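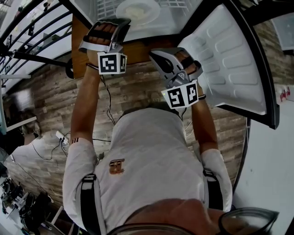 Ein Gutschein für die ganze Stadt, und bitte auf Papier

Seit wir im Gewerbeverein den Huro haben, verschenke ich nichts anderes mehr. Meine Schwester bekommt ihn, mein Patenkind, die Nachbarin, die im Urlaub die Tomaten gießt. Der Huro ist unser Stadtgutschein, er gilt in 98 Geschäften, Gasthäusern und Werkstätten, und er sieht aus wie ein etwas zu groß geratener Geldschein mit dem alten Wasserturm drauf. Im Mai soll die Mitgliederversammlung darüber abstimmen, ob er durch eine App ersetzt wird. Ich bin dagegen, und weil ich in der Versammlung nur drei Minuten Redezeit bekomme, schreibe ich es hier ausführlicher auf.

Vorweg: Ich habe nichts gegen Apps. Ich kaufe meine Fahrkarten am Telefon und führe mein Kassenbuch seit Jahren digital. In meinem Laden (Kurzwaren, Stoffe, Wolle, hinten die Änderungsschneiderei) kann man mit allem zahlen, was piept. Es geht mir um diesen einen Gutschein und darum, was er bei uns angerichtet hat, im allerbesten Sinn.

Wie das Ding unter die Leute kommt

Im ersten Monat haben wir 292 Huros verkauft. Das klingt nach wenig, wenn man an die großen Handelsketten denkt, aber im Vorstand hatte man mit der Hälfte gerechnet und entsprechend knapp gedruckt. Am zweiten Samstag war ich leer. Ich habe dann bei Efa Landeg drüben im Fahrradladen Cikix angerufen, und sie hat mir fünfzehn Minuten später einen Umschlag durch die Tür gereicht, mit laufendem Motor in zweiter Reihe. Seitdem telefonieren wir fast jede Woche. Vorher kannten wir uns vom Grüßen, und das nach elf Jahren in derselben Straße!

So fing es bei vielen an. Der Huro muss nachgelegt, eingesammelt, abgerechnet werden. Man geht dafür am Montag mit seinem Bündel zur Sparkasse oder bringt es ins Vereinsbüro, und da stehen dann eben auch die anderen mit ihren Bündeln. Der Optiker, die beiden Brüder vom Getränkemarkt, die junge Frau aus dem Nudside, die gebrauchte Möbel aufarbeitet und von der ich bis dahin dachte, sie sei ein Möbellager. Inzwischen nähe ich ihr die Polsterbezüge. Das ist ein Auftrag, den ich ohne das Schlangestehen nie bekommen hätte, und für mich im Winter ein wichtiger.

Man kann das umständlich nennen. Die Befürworter der App tun es auch, und sie haben eine hübsche Folie dazu gezeigt, auf der das Einreichen der Scheine als roter Kasten mit dem Wort „Reibungsverlust“ vorkam. Ich habe den Kasten angeschaut und an die Polsterbezüge gedacht.

Was auf dem Zettel steht

Mein liebstes Argument ist die Rückseite. Dort ist ein Feld frei, da kann man etwas draufschreiben, und die Leute schreiben! „Für neue Schuhe, aber diesmal vernünftige.“ „Danke fürs Schneeschippen.“ „Vom ganzen Kollegium der Grundschule, für einen Abend ohne Hefte.“ Ich lese das alles, wenn ich am Abend die Kasse mache. Die Scheine werden ja entwertet und gehen nicht in den Umlauf zurück, ich bin also die Letzte, die es liest, und ich komme mir dabei vor wie eine Postbotin, die in die Ansichtskarten schaut.

Ein Herr hat bei mir einmal Knöpfe für eine Strickjacke ausgesucht, sechs Stück, Horn, und wollte den Gutschein dann doch nicht hergeben. Auf der Rückseite hatte seine Enkelin unterschrieben, in Druckbuchstaben, mit einem verkehrten N. Er hat bar bezahlt und den Schein wieder eingesteckt. Betriebswirtschaftlich ist das für den Verein übrigens ein ausgezeichnetes Geschäft.

In der App gäbe es ein Grußfeld, wurde uns versichert, mit vierzehn Motiven zur Auswahl. Na gut.

Die Sache mit den Zahlen

Jetzt zu den Einwänden, denn die sind ja nicht dumm. Der erste lautet: Das Papier kostet. Stimmt. Der fälschungssichere Druck, die Nummerierung, die Umschläge, dazu die Stunden im Vereinsbüro. Für die Stunden gibt es keine Abrechnung, die macht unsere Bürokraft nebenher, und dass sie darüber stöhnt, verstehe ich vollkommen. Wenn wir beim Papier bleiben, müssen wir ihr diese Stunden ordentlich bezahlen. Ich würde dafür auch einen höheren Jahresbeitrag mittragen, und ich glaube, dass ich damit nicht allein bin. Für mich wären 15 Euro mehr im Jahr überhaupt kein Thema.

Die App kostet aber auch. Sie kostet beim Einrichten, sie kostet eine monatliche Gebühr, und sie nimmt von jeder Einlösung einen kleinen Anteil, den im Moment keiner nimmt. Auf der Folie stand der Anteil in sehr zarter Schrift. Bei einem Betrieb wie meinem, wo jemand mit einem Gutschein auch mal Nähgarn und zwei Reißverschlüsse kauft, merkt man so etwas. Bei den großen Häusern am Ring merkt man es vermutlich kaum, und aus dieser Ecke kommt der Vorschlag ja auch. Das ist kein Vorwurf. Wer am Abend einen ganzen Stapel Scheine zu zählen hat, sieht die Welt anders als ich.

Der zweite Einwand: Die Jungen wollen kein Papier. Da muss ich lachen, denn bei mir kaufen vor allem die Jungen den Huro. Die Abschlussklassen haben ihn für ihre Lehrkräfte entdeckt, die Handballerinnen für ihre Trainerin. Die schenken sich untereinander ja sowieso dauernd etwas, das man anfassen kann, Sofortbildfotos, Schallplatten, selbst gemachte Armbänder. Meine Auszubildende klebt ihre Kinokarten in ein Heft. Wer behauptet, die Jugend wolle alles auf dem Bildschirm, hat länger keine Jugend mehr bedient.

Der dritte Einwand ist der beste, und der hat mich ein paar Nächte beschäftigt. Er kam von der Wirtin aus dem Lloyd, unserem Café am Bahnhof. Sie sagt, bei ihr stehen mittags achtzehn Leute an der Theke, und wenn dann jemand mit einem Huro kommt, muss die Aushilfe die Nummer in die Liste eintragen, den Schein lochen, das Restgeld ausrechnen und womöglich noch einen Teilgutschein ausstellen, während hinten der Milchschaum zusammenfällt. Sie hat recht! Das Teilgutscheinwesen ist fürchterlich. Ich habe selbst schon einen Huro auf vier Teilscheine heruntergebrochen, und der letzte lautete auf einen Euro zehn.

Nur lässt sich das ja beheben, ganz ohne App. Wir könnten kleinere Scheine drucken, Fünfer zum Beispiel, dann zahlt man seinen Kuchen mit einem Fünfer und legt den Rest in Münzen dazu. Die Nummernliste könnte durch einen Strichcode auf dem Schein ersetzt werden, den jede Kasse lesen kann, auch meine alte. Dann hätten wir Papier in der Hand und trotzdem eine saubere Abrechnung. Ich habe in der Druckerei nachgefragt, das geht, und es dauert nicht einmal lange.

Warum mir das so am Herzen liegt

Vielleicht, weil ich noch weiß, wie es vorher war. Der Gewerbeverein bestand lange aus einem Rundbrief, der Weihnachtsbeleuchtung und einem Jahresessen, bei dem immer dieselben am selben Tisch saßen. Ich bin zweimal hingegangen. Beim zweiten Mal wurde eine halbe Stunde über die Farbe der Sternschnuppen an der Hauptstraße geredet (warmweiß oder kaltweiß), und ich habe mir auf dem Heimweg überlegt auszutreten.

Heute sind wir 318 Mitglieder, und beim letzten Jahresessen mussten wir Stühle aus der Turnhalle holen. Am Gutschein allein liegt das nicht, da waren der neue Vorstand und der Feierabendmarkt und auch die Umleitung, die uns alle gemeinsam hat fluchen lassen. Aber der Huro war das Erste, was wir zusammen gemacht haben und was funktioniert hat. Wir haben über den Namen gestritten und über den Wasserturm. Wir haben an drei Abenden in meiner Änderungsschneiderei die ersten Umschläge gefaltet, zwischen Brautkleidern, mit Käsebroten, die niemand auf die Kleider fallen lassen durfte. Efa hat damals die Falzkante mit einem Reifenheber nachgezogen. Einwandfreie Kanten, bis heute die besten.

Mich begeistert so etwas, ich kann es nicht ändern. Ich finde es großartig, dass in einer Stadt dieser Größe jemand eine Fahrradinspektion mit demselben Schein bezahlt wie eine Dauerwelle. Ich finde es großartig, dass man einen Schein, der beim Optiker verkauft wurde, an der Theke vom Getränkemarkt wiedersieht. Ein Kunde hat mir neulich erzählt, er habe seinen Huro beim Steinmetz eingelöst, für die Nachvergoldung einer Inschrift. Daran hatte beim Gründen wirklich keiner gedacht, und jetzt steht der Steinmetz auf der Liste zwischen Spielwaren und Süßwaren, so will es das Alphabet.

Mein Vorschlag für die Abstimmung

Ich bitte darum, den Punkt zu teilen. Erst soll abgestimmt werden, ob der Papierschein bleibt. Dann von mir aus, ob es zusätzlich etwas Digitales gibt, für die Firmen, die ihren Belegschaften vierzig Gutscheine auf einmal schicken wollen und dafür keine Umschläge lecken möchten. Das sehe ich ein. Der größte Arbeitgeber am Ort hat uns sogar gesagt, dass er mehr kaufen würde, wenn er eine Datei bekäme, und auf den Umsatz will ich nicht verzichten, schon gar nicht im Januar.

Beides nebeneinander macht Arbeit, das weiß ich. Ich melde mich dafür. Ich kann Listen führen, und ich habe einen großen Zuschneidetisch, auf dem sich Scheine wunderbar sortieren lassen. Wer mithelfen will, kommt nach Ladenschluss hinten durch den Hof, die Klingel hängt lose, deshalb kräftig klopfen.

Und wer noch unentschieden ist, soll sich vor der Versammlung einen Huro kaufen, etwas auf die Rückseite schreiben und ihn verschenken. Am besten an jemanden, der nicht damit rechnet. Die Fünfundzwanziger sind bei mir gerade knapp, aber Zehner habe ich noch reichlich, und Efa sowieso.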